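Gritine Teleoperation Working Group
Minutes, 15/08/2023
Location: Plata building, bench room

Meeting opened late. Minutes from June accepted with one correction: the sorting task was "attempted," not "completed."

1. Demonstration count

The Traltilau team reports 3,421 recorded demonstrations of the tray task. The chair asked how many were usable. No figure was available. It was pointed out that the same total appeared in the last funding request as "successful" runs. Traltilau will check before anyone repeats it.

2. Operator training

New operators currently get 20 minutes of practice on the remote controls before their runs are saved. Several members felt this was too short. The Traltilau lead disagreed and said varied skill makes the data richer. The secretary asked what a dropped part teaches the arm, other than how to drop a part. Left open.

3. Guiding by hand vs. remote control

Damasceno again proposed moving the arms by hand for the small parts. Their claim is that it takes 6 sessions to match what remote control does in a month. No comparison was brought. Request for one was also made in June -- see those minutes.

4. Object set

Discussion of whether mixed items on the mat tell us anything about real work.

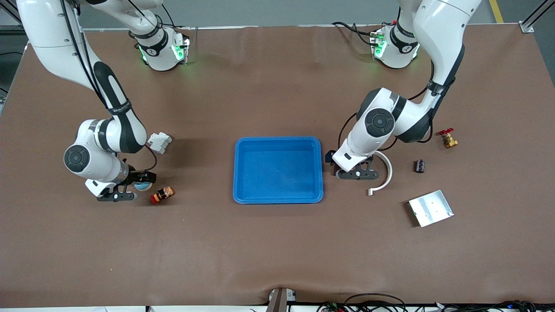
Damasceno's view is that a valve, a metal plate and a toy figure have nothing in common except that someone had them in a drawer. Traltilau says variety is the point. The chair would accept that if the policy had ever been tested on an item it was not shown. It has not. Two-arm runs also remain a concern, as most operators favor one arm and park the other.

Agreed: 2 items to be held back from all demonstrations and used for testing only.

5. Actions

Traltilau: usable count, in writing.
Damasceno: side-by-side comparison, same operator, same parts.
Secretary: circulate the old funding text -- the version that was sent.

Request to extend the bench booking was deferred until the first two actions are done.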